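Panel gaps on the gray cabinet run

23 May 2021

The tall cabinets in the back room went up in November and by spring the fronts were no longer in line. I finally spent a morning on them.

The fronts are smooth pale gray, which shows every uneven gap as a dark line. My target is 3 mm between neighbors, top to bottom. I use a stack of plastic shims as a gauge and slide it down each seam. Where it binds, I mark the spot with painter's tape and write the error on the tape.

The height of the run is 2,031 mm, so a small rotation at the hinge side turns into a visible taper at the far end. I had been correcting the wrong screw. On these hinges the front screw moves the door sideways and the rear one moves it in and out. Sorin Zupan pointed this out after I had spent an evening making things worse.

Order of work: level the carcass first, then set the depth, then the side adjustment, a quarter turn at a time. Close the door and measure again after each turn. The top and bottom hinges do most of the work. I back off the middle ones before starting and snug them up last.

For cleaning I use a damp microfiber cloth and a drop of dish soap. Degreaser left a dull patch on an offcut, so I stopped using it. Smudges on a matte gray front are easiest to find with a lamp held low and to one side. Dust in the seams comes out with a dry paintbrush.

The last door still needs a new hinge plate. Mimoza Milošević has a spare and I will fit it next weekend. 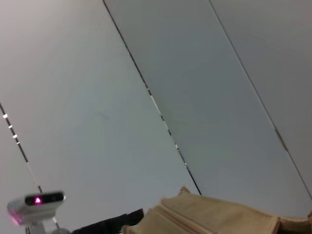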